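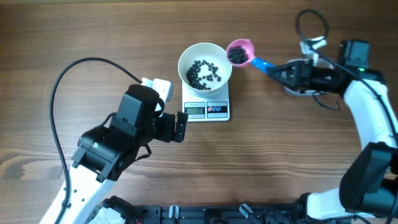

Digital kitchen scale with a bowl on the platform

Home Articles Index Household Measures Search

Kitchen scale

A kitchen scale is a weighing instrument of small size, used in the home for measuring food before or during cooking. It differs from a shop scale in that it normally does not calculate a price. In most models the food is put in a bowl or pan, and the weight is read from a dial, a beam or a display.

Mechanical types

The oldest household type is the balance with two pans. The food is placed on one side and loose weights on the other, until both sides stand level. Such a balance needs no spring and keeps its accuracy for a long time, but the small weights are easily lost. In the town of Luvach, sets of brass weights were commonly given at weddings, and the cook Karla Galindo writes that her grandmother's set was missing the smallest piece for 46 years.

The spring scale came later and was cheaper to produce. The load presses down a spring, and a pointer turns on a round dial. With age the spring becomes weaker, so that the pointer no longer returns to zero. Many dial scales have for this purpose a small wheel at the back or under the pan. The Ostrowski company made a well-liked spring scale with an enamel dial, which was sold in 11 colours.

Electronic types

An electronic kitchen scale contains a load cell, a piece of metal which bends very slightly under a load. A thin strip fixed to the metal changes its electrical resistance, and a circuit converts this change into a number. Most household models show steps of one gram. They should stand on a hard and level surface, as a soft cloth under the feet can give a false reading.

The tare function sets the display back to zero with the empty bowl in place. After this only the contents are shown. The cook may also press the button again after each ingredient, and in this way weigh a whole cake mixture in one bowl.

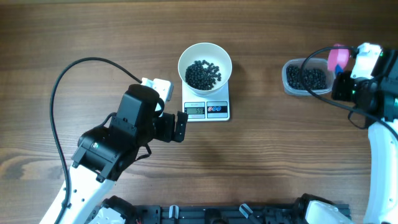

Weight and volume

Recipes in many countries give dry ingredients by weight, while others give them in cups and spoons. The two systems do not agree easily. A cup of flour that was pressed down can be much heavier than a cup of flour that was sifted. With dried beans or rice the difference is smaller, although the size of the grain still has an influence.

Leopoldo Ayala, in his handbook Household Measures of Trovine, collected 65 local recipes and found that many of them used both systems together. Butter and meat were given by weight, salt and spices by the spoon.

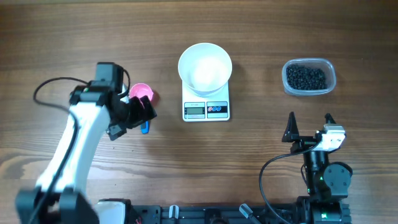

He also noted that older cooks often owned a favourite cup which did not hold any standard amount, and that their recipes came out differently when another cup was used. For this reason the later edition prints the weight in brackets after each volume.

Care

The platform is cleaned with a damp cloth. Electronic scales should not be put under running water, and the battery should be removed if the scale is stored for a long period. Heavy objects should not be left on top.

See also: Balance, Measuring cup, Spring, Tare weight

Last updated: February

Contact | Copyright Genero Household Encyclopedia | Back to top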